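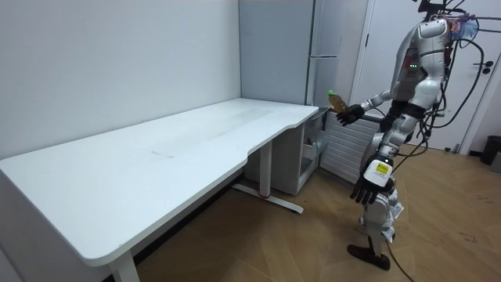
You need a darker table, wrote one reader under the last gallery, white shows every ring and you'll be wiping it forever. Well, yes! I do wipe it a lot. I've had the same advice from two or three of you, and I'm still keeping the white one. I love how an amber bottle looks on it -- all that warm brown against something so plain -- and the rounded corners have saved my hips more than once in a room this narrow.

Hello and welcome back to the drinks corner gallery, by the way. For anyone new, this is the back room of my place in Denutdale, where I've been slowly sorting out somewhere to keep cold tea, syrups and whatever else I've bottled up lately. The first gallery went up in May and has had 3,133 visits, which is a silly number for a page about a table and a little fridge (thank you, all of you).

The picture up top has the bottle with the bright green cap. I'm a big fan of a colored cap. They're easy to find, easy to tell apart, and if one rolls off across the floor you have some chance of spotting it against the wood. I get my spare caps from the Vesach shop on Simon Street, where they sell them out of a big tub by the door and you can dig through for the shade you want. Go early if you're after green, they run out.

A few of you asked how I clean the table. Warm water, a drop of dish soap, a soft cloth, then a dry one right after. I tried the Ultent spray everybody keeps mentioning and it left streaks on mine, so back under the sink it went. Maybe it's better on glass? If you've had luck with it, leave me a comment and tell me what cloth you use.

The other thing I get asked is whether the fridge should go under the table or beside it. I vote beside. You want room for the door to swing right out, and you want a flat place within reach to set a bottle down while you shuffle things along inside. I spent a whole evening with masking tape on the floor marking out where everything might go, and I'd do that again before dragging anything heavy around. It cost me 2 rolls of tape and a sore knee.
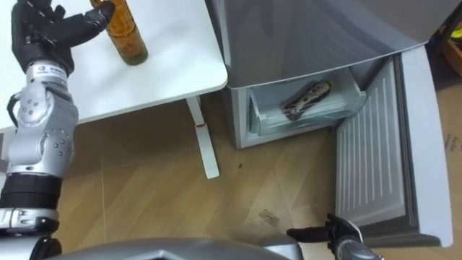
Do check the door seal while you're at it, too. Run a damp cloth along the folds of the gasket and get into the corners, that's where the sticky stuff hides (syrup people, you know what I mean). Drawers come out for a soak in the sink and go back only once they're bone dry.

Next up is shelving, and I haven't made up my mind at all. I'd like one long shelf over the table, but it would have to hold full bottles, and I'm not sure about that wall. The next gallery goes up on 25th December, so come by with a cup of something if you get a quiet minute. Comments are open below -- we're at 282 on the last one and I'm still working my way through the replies.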